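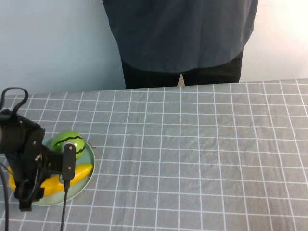

Dark blue shirt, black trousers, at the table

Two guitars in a blues band and it all turns to mud
Posted by Tanko Odukoya, 1 November 2021

G'day all. I play guitar in a five-piece blues band up in Flitdale (drums, bass, organ, two guitars) and we've got a problem I can't work out how to fix without hurting someone's feelings, possibly mine. At home I sound great. The other guitarist sounds great. Put us together and it's porridge. We recorded rehearsal on a phone and I couldn't tell which one of us was which, even on my own solo, and I knew when it was coming!

I'm using a semi-hollow into a little 15 watt Prullier, tone knobs pretty much at noon. He's on a solid body into something a fair bit bigger. We both learnt off the same records so we both want to play the same shuffle down the bottom of the neck. The organ sits in there as well, which doesn't help. We've got a pub gig in March and I'd like the punters to hear some actual notes. Do we need different amps, or is it the way we're playing? Money's tight so I'm sort of hoping for the second one.

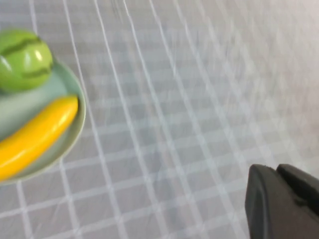

Toy melon and banana on a green plate

Salamatu Adeleke

Good news for your wallet, it's nearly all the playing. I've been the second guitar in blues bands for years and went through exactly this with my first lot, who were called Ojo and were very, very loud.

First thing, only one of you plays the low shuffle. Work it out song by song and write it on the set list, just initials will do. Whoever isn't doing it goes up past the seventh fret and plays small chords, two or three strings, with heaps of gaps. Ninths and sixths sit nicely up there. If you can't think of anything that fits, play stabs on the two and four with the snare, and if that still sounds crowded, stop playing for a verse. It feels awful the first time (you stand there like you've forgotten the song) but then you come back in and everyone perks up.

Second, have a word with your organ player about the left hand. You've already got a bass player. Ask for right hand only for one rehearsal and see what opens up.

Then do the tone stuff. Both of you are probably dialling in a lovely fat sound at home with nobody else playing. Turn your bass down until it sounds a bit thin on its own. Pick one of you to be bright and one to be warm, and use different pickups. With a semi-hollow I'd make you the warm one, neck pickup, less gain than you think. Record it on the phone again from the same spot so you're comparing like with like.

Oh, and agree on solo lengths before the gig. We once had a bloke take 32 bars in a song that only had room for 12, and the singer walked off to get a drink.

Sombat Rojanasak

turn the other bloke down

Rakiya Jibrin

Agree with Salamatu on nearly everything, but I wouldn't be too strict about the organ. On slow blues I love a bit of left hand as long as the bass player keeps it simple.

One to add: where are your amps? If they're on the floor side by side pointing at your ankles you'll both keep creeping up to hear yourselves. Put yours on a chair, tilt it back, and get his over the other side of the drums. Cost us nothing and our drummer stopped complaining for a whole month.

Tanko Odukoya

Cheers everyone! Rehearsal's coming up so I'll take a pen for the set list and a milk crate for the amp. Sombat, I'll let you ring him.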